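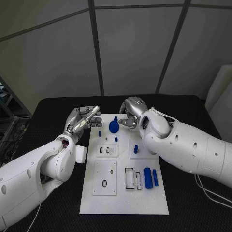
3.2 Cover versions and how listeners find them

The second part of the study looks at cover songs posted to Lodis, a video site used mostly by amateur musicians. We were interested in a narrow question. When a cover uses an object that is not normally thought of as an instrument, do listeners treat it as a version of the song, or as a separate kind of clip that happens to have the song in it? Earlier work on covers has mostly dealt with changes of genre, tempo or singer. Changes in the source of the sound have had less attention, and what has been written tends to deal with percussion on stage and leaves home recordings aside.

We took 500 cover videos from the site, all posted between June and the end of the following month. A video was kept if it had a title naming the original song, ran longer than one minute and had at least 17 written comments. Medleys were dropped. So were videos in which the original recording could be heard under the new part, as it was often hard to say which of the two the comments were about. Where the same performer had posted more than one cover of the same song, we kept the earliest.

Each video was placed in one of 4 groups: standard instruments only, voice only, household objects with voice, and household objects alone. Cups, pans, doors, staplers and the like were counted as household objects. Body percussion gave us some trouble. We first put it with voice, but the comments on those videos looked much more like the comments on the object videos, and in the end it was moved there. Toy instruments were treated as standard instruments if they could play a scale.

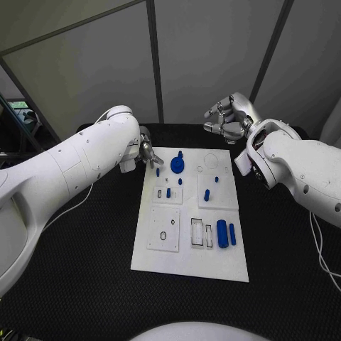 Comments were coded by two readers working apart. The coding sheet was adapted from the one used in the Mahasneh survey of concert audiences, with the items on seating and ticket price removed and two new items added, one for mention of the original performer and one for mention of how the sound was made. A comment could carry more than one code. Disagreements were talked through and settled before the counts were made, apart from a small set of comments in languages neither reader knew, which were left out.

Comments on the standard and voice-only videos mentioned the original performer often, usually to compare the two. Typical remarks were that the cover was slower, or sadder, or that the singer had left out a verse. In the object groups this kind of remark was less common. Listeners wrote about technique, asked what an object was, or asked for another song done the same way. Several asked for the same song again with a different object. Very few complained that the melody had been changed, even in cases where it had been changed a good deal.

There was one clear exception. Where the object already had a known link with the song — a cup routine made popular by an earlier performance, for instance — the comments went back to comparing. In those cases the rhythm of the object seems to work as part of the song itself, and listeners hold the new performer to it. They pointed out missed beats and wrong hand order in much the same way that others pointed out wrong words.

Figure 3. Top view of the work surface.

We also looked at how the videos were shared. Links were traced through Waker, a public index of posts, for a subset of 100 videos drawn evenly from the groups. Object videos traveled further outside music pages, turning up on general humor and craft pages, but they were passed on for a shorter time. Most of the sharing took place in the first few days. The voice-only videos were slower to start and were still being linked late in the period. We do not want to make too much of this, given the size of the subset and the fact that private messages are not indexed.
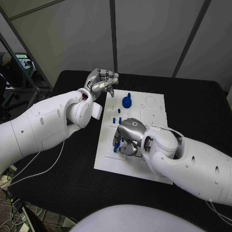
Figure 4. Two robot arms over a work plate with blue plastic objects.

Two limits should be noted. Lodis sorts comments by reply count, and although we collected all of them, people who post later may have been led by what they saw at the top of the page. The site also lets performers delete comments, and we have no way of knowing how many did so. A similar sample from Trirwood, where comments cannot be removed by the performer, would help settle the second point. We collected a small number of videos there as a check, and the pattern for mentions of the original performer was the same, but the sample was too small to divide into groups.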